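**Color sorting** is a storage method in which each household task or room is given containers of a single color. Its supporters say that it shortens searching and cuts down on clutter. Evidence for either claim is thin.

The method is usually credited to Su-chen Chang, whose handbook *The Rudik System* gave blue to school and craft supplies, red to tools and green to anything used outdoors. Chang offered no grounds for these choices, and later editions switched red and green without comment. 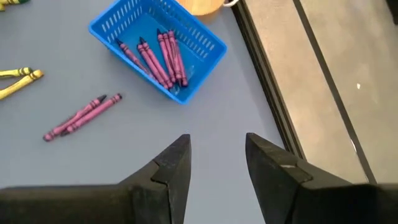
The figure most often quoted in favor of the method comes from a trial in the town of Fonmont, where 192 households were said to have saved 17 minutes a day. The trial ran for eight days and had no comparison group. Participants timed themselves. Miłosz Cieślak, reviewing the results, noted that most of the homes had also thrown things out in the same week, and that fewer belongings would explain the gain just as well.

A larger mail survey by the retailer Tergate drew 3368 replies and reported high satisfaction. Tergate sold the containers, and the survey went only to people who had bought them.

Critics also point out that the method is of little use to people with color blindness. Plain written labels, which cost less, have rarely been tested against it. The handbook mentions labels once, in a footnote, and calls them optional.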